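About Litbridge

Litbridge is a home-tidying school and service in Grellia. We teach people to keep an ordinary room in ordinary order, and we go into houses and do it alongside them when they ask. We started in a room over a shoe repair shop, and we have since taken the shop too.

We don't have a philosophy. There are plenty of those for sale, most of them with a matching set of boxes, and you are welcome to them. What we have is a class that runs for 10 weeks, a waiting list that moves slowly, and a strong suspicion that most tidying advice is written by people with no television.

How we got here

Perla Cárdenas and Gopinath Nair met on a decluttering course they had both paid too much for. The instructor had them hold every item and wait for a feeling. Gopinath held a phone bill. Perla asked what to do about things that belong to a husband, and was told to buy the advanced course.

They went home and tried the opposite. They chose one surface in each house, the one that filled up fastest, and wrote down what landed on it every evening for 3 weeks. Both lists were short and dull: remote, magazines, mail, mugs, somebody's glasses. Almost none of it was clutter in the sense the course meant. It was stuff in use, and telling people to get rid of it was never going to work - they would need it again by eight o'clock.

What we teach

The main class is called Tristdale, after the street Perla lived on. It covers the coffee table, the kitchen counter, the front hall and the chair with clothes on it. We added closets later, against Gopinath's advice, and he still thinks a closet with a door that shuts is a solved problem.

We don't sell containers. We have been asked to, twice by container companies, and we looked at the numbers. Students who bought baskets in the first week mostly ended up with full baskets. If you still want one after the last class, measure the shelf and go buy one.

We also don't do before and after photos. Anybody can clear a room for a photo. We would like to know what it looks like on a Monday night.

The coffee table lesson

Xóchitl Alvarado teaches this one, and it's the lesson people write to us about, sometimes to complain. She puts a few things on a table and asks the class to put it right. Most people clear it completely. Then she asks them to sit down and change the channel.

Her own version takes less time. Magazines get squared into one stack and the remote goes on top, where a hand will find it. Old issues leave when new ones come in. She will not discuss trays.
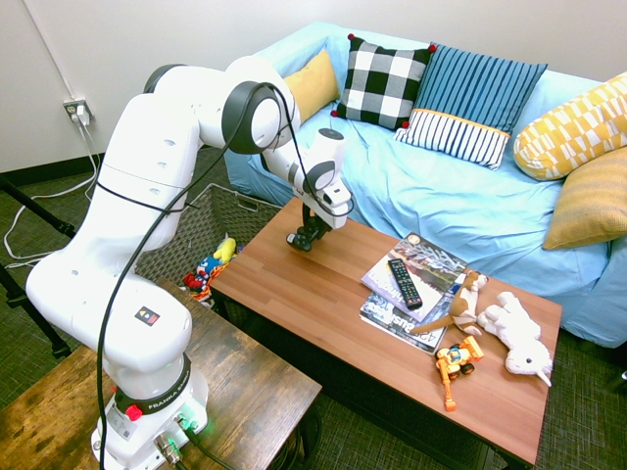 Who works here

Perla runs the school and answers the phone. Gopinath handles home visits and the schedule. Xóchitl teaches living rooms and halls, and Nicanor Quintero has kitchens, which he came to after 19 years of cooking in other people's. Maricruz Cuautle joined us in November to start a Spanish-language class and has already rewritten half the handouts in English as well.

Does it last?

We're wary of anyone who says yes to that. Last year we called 188 former students and asked what was on the coffee table right then. Some laughed and some hung up. A fair number told us, and it was usually a remote, something to read and a cup. We counted those as fine. The dining tables were worse, and Nicanor is working on a lesson about them.

Visiting

The front room is open on weekday afternoons if you want to sit in on a class before paying for one, and we'd prefer that you did. Use the old shop entrance and push hard, as the door sticks.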